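Tinkering at Home

Two months with the Clono kitchen pack

I've been using the Clono simulator since October, mostly in the evenings, and I said I'd write something up once I'd got past the stage of fighting with the installer. I paid for it myself. The kitchen pack is an add-on made by a small outfit called Tufa, and you need the base licence before it will run.

What you get is a set of rendered kitchens with an arm placed in them, plus a task editor and a recorder. You drive the arm with a game pad or a script, save the run, and use the saved runs to train or test whatever control software you have. I have a cheap arm on my desk and wanted somewhere to try things where I couldn't break a mug.

Setting up

The download is large and took most of an evening. My first attempt failed at the textures and I had to start again from nothing, as there is no resume button. After that it was fine. My computer is four years old and runs one kitchen at a time at a decent speed. Two at once is too much for it.

The manual is a single long page. It covers the game pad well and the scripting badly. I got most of my answers from the Clono forum, where people are patient with beginners.

The kitchens

The pack has 18 layouts. They share a lot of furniture, but the wall tiles, worktops and cabinets change from one to the next, and so does the spot where the arm stands. I've done most of my work in the one with the electric hob on the left and a white arm beside the marble worktop. The knife block is right by the gripper, and the ladle and the other utensils hang under a dark wooden shelf further up the wall.
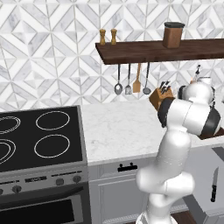

What works

Reaching and placing are good. Contact with flat surfaces feels right, and the arm stops where I'd expect it to. I recorded 300 runs over a few weeks and lost only a handful to crashes. Replaying a run gives the same result each time, which matters more to me than pretty tiles.

Changing the lighting is quick too. There's a slider for it, and you can set it to vary between runs.

What doesn't

Hanging things are a nuisance. If the gripper catches a utensil at the wrong angle it swings for far too long, and once it went straight through a wall. Tufa say they know about it.

I also tried the Dekero plug-in, which is meant to bring in your own objects. It took my scanned mug but gave it the weight of a brick. You can correct that by hand in the settings file.

Would I buy it again

Yes, at the hobby price. The Cirum kitchens are cheaper and I used them for a while before this, but there were only two layouts and the drawers didn't open. If you want a studio licence for a team, try the free trial first and check that your own arm is on the supported list. Mine wasn't until the last update.

I'm starting on drawers next and will post the settings when I have some that work.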